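Help wanted: people to build and train with us at the Flanstead shared workshop

We're two years into a two-armed tabletop robot that we call Tefera, and we want more hands on it. If you live near Flanstead, like building things, and can give us one or two evenings a week from September on, please read this through and write to us. No degree needed, no robot experience needed. Half of the people on the project had never crimped a connector before they joined.

What the project is

Tefera is a pair of small arms bolted to one aluminum rail, working over a marble-patterned floor inside a booth we lined with wood planks. Each arm ends in a two-finger gripper and has a little camera on the wrist. The whole thing lives in Bay 52 of the Grallmont building, between the laser cutter and the bike stands. We paid for it ourselves, and the total so far is 2908 dollars, including one power supply we cooked in the first month and would rather forget.

The goal is simple to say and very hard to do: we want the arms to do small tabletop chores together. Stack boxes, pass something from one gripper to the other, put a pencil back in a cup. We teach them by steering the arms by hand through a pair of leader handles, recording the run, and training on the recordings at night. By next spring we'd like to have 2000 good recordings. Right now we have 882, and quite a few of those are from before we moved the wrist cameras, so they may have to be redone (sigh).

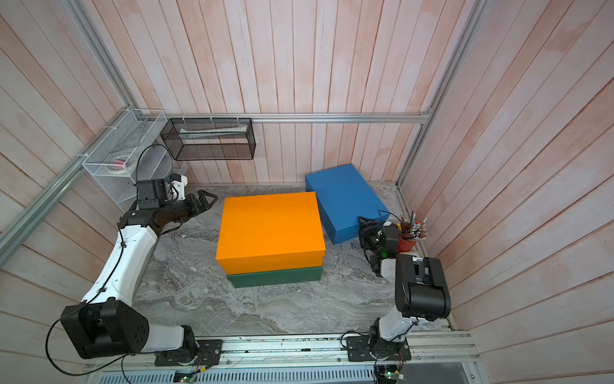
Usent, on our message board: I did the steering for most of last winter and I'd tell anybody thinking of applying that the first two evenings feel hopeless. You overshoot everything. Then your hands work out the delay and it gets really fun, and after that you start getting picky about your own runs and throwing the sloppy ones away. Please mention that people get to say no to a bad recording, it was the part I liked best.

Yes, and we're mentioning it! You decide whether your run goes in the pile. Nobody is scored on speed, and we would much rather have five clean ones from an evening than thirty rushed ones.

Who we're looking for

Drivers, four of them. You steer the arms and record. You need two working hands, some patience, and the willingness to do the same small job again and again while changing one thing at a time: the box a little to the left, the box at an angle, one box on top of another. If you play an instrument or do model painting you will probably take to it quickly. We train you, and it takes two evenings.

One wiring person. Our cables are better than they were, but the left arm still carries its cable in a loop that we don't love, and the small boards down by the arm bases should have proper covers. We'd like somebody who enjoys tidy routing, strain relief and labels. You'd have a parts budget and a free hand.

One or two people who can print and fit parts. The camera mounts on the wrists are on their sixth version. We have two printers and a big drawer of failed brackets. Version seven needs to come off without removing the gripper, and none of us has come up with a good way to do that. If you can model a part and measure it properly you're ahead of us.

One software helper, a few hours a month. Mostly Python. The recording script works but it was written by three people who didn't agree on names for anything. You'd clean it up, add a check that both cameras are awake before a run starts, and write down how to use it for those of us who forget. 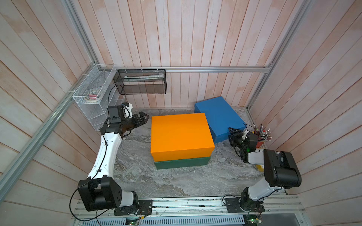
Box work is what we're concentrating on this fall, so drivers will spend most of their time on that. Picking up a box with a lid is harder than picking up one without, and a box on top of another box is harder again, especially if it has to be lifted away without dragging the lower one along. We have a list of setups pinned up in the bay and you work your way down it, swapping with your partner whenever your shoulders get tired. We work in pairs, always, with one person steering and one person at the stop button.

What you get

There's no pay, we want to be plain about that. You get a key fob for the Grallmont building, which also covers the wood shop and the sewing room, and your shop dues are covered for as long as you're on the project. You get full use of Tefera for your own ideas on open nights. Somebody is already trying to teach it to sort guitar picks, and the rest of us are watching with great interest. All the recordings and drawings are shared with everyone in the group, and you can take copies home and use them however you like.

Also coffee, and usually something baked.

Times

We meet at 6:30 p.m. on two evenings a week and stop at 9:00 p.m. when the building gets quiet. You pick one evening or both. We take December off.

The practical bits

You must be 16 or older, and under 18 we need a signed form from a parent. Bay 52 is on the ground floor with a ramp at the side door. The steering handles are set up for sitting, and the table goes up and down. Tie back long hair and leave bracelets at home, because the elbows pinch. If you've got your own laptop, bring it; if you don't, there are two shared ones.
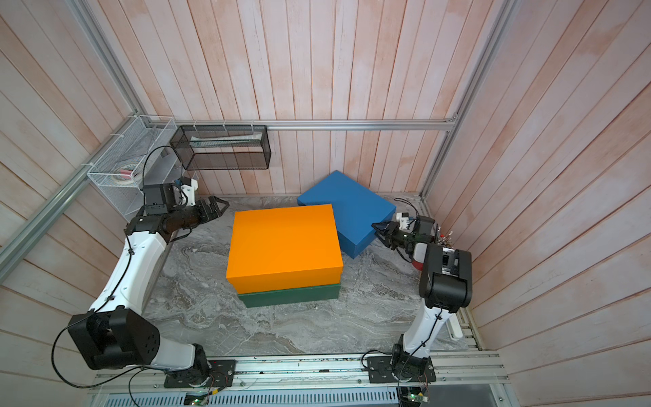 We'd also love to hear from anyone who has built a two-arm setup in a garage or basement and has opinions about rails. Ours is one long beam across the front with both arms on it, so when one arm stops hard the other one feels it. Stiffer beam? Separate mounts? Sandbags? We've argued about this since April and would be thrilled to have a fresh voice in it, even if you can't join as a regular.

How to apply

Send a short note through the contact form on the Flanstead workshop page with "Tefera" in the first line. Tell us which of the jobs you'd like, which evenings you could come, and one thing you've built, fixed or taken apart. It can be a birdhouse. Photos are welcome and a résumé isn't needed. We read notes as they come in and will invite you to an open night to meet the arms and try the handles before either side decides anything. Applications stay open through August, and drivers can start as soon as they've done their two training evenings.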